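Deltby plant sets aside budget for wrist cameras and second handling cell
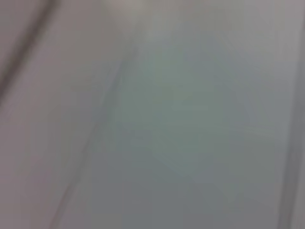 A pale surface at very close range, from a wrist camera at the Deltby plant.

DELTBY, 3 July 2018 – Skorside will buy wrist cameras for all six of its handling arms at the Deltby plant and has put off the purchase of a second handling cell until the next budget year, plant engineering manager Leopoldo Zamudio told staff on Tuesday.

The cameras are the first item in a revised equipment plan that replaces the one drafted in the spring. Under the earlier plan, most of the money would have gone to the second cell, with cameras fitted only to the two arms that load the wash line.

Zamudio said the order was changed after a trial on one arm showed how much of the lost time came from grasping. During the trial the arm logged 1,558 pick attempts, of which 89 ended in a stop that an operator had to clear by hand.

"A second cell would have given us the same stops in two places," he said.

The camera for the trial was a small fixed-focus unit mounted at the wrist. Kenta Ueda, who ran the trial, said the unit worked well at normal approach distance but lost detail in the last part of the move, when the part or the fingers came too close to the lens. At that range the picture is mostly gray tones with no edge the software can use.

The purchase specification now calls for a shorter minimum focus distance and a global shutter, to cut blur while the arm is moving. It also asks bidders to quote a small ring light as a separate line, along with spare cables and mounting plates. Cables were left out of the spring plan and would have had to come from the maintenance account.

Bids are due at the end of July. Two suppliers, Nistside and Muli, have been asked to quote. Each will be sent a set of recorded approach moves from the trial and must return sample results from its own camera at the same distances. Price will count for half of the score. Image quality at close range and delivery time make up the rest.

Daichi Chiba of the purchasing office said the plant would not accept a bundled price for hardware and software.

"We need to see what the camera costs and what the license costs – the license comes back every year," Chiba said.

Installation is planned one arm at a time so that the line can keep running. Each arm will be down for about one shift for mounting, cabling and hand-eye calibration. Kipchumba Kombo, who leads the maintenance crew, has asked that the first two installations be done by the supplier with plant technicians present, and the other four by the technicians.

The floor space marked out for the second cell will be kept clear. Power and compressed air will still be run to it this year, as that work was already under contract. Vinzenz Bühler, who prepares the capital budget, said the cell would be priced again once the cameras had been in use for a full quarter. Stop counts from all arms will be attached to the new request.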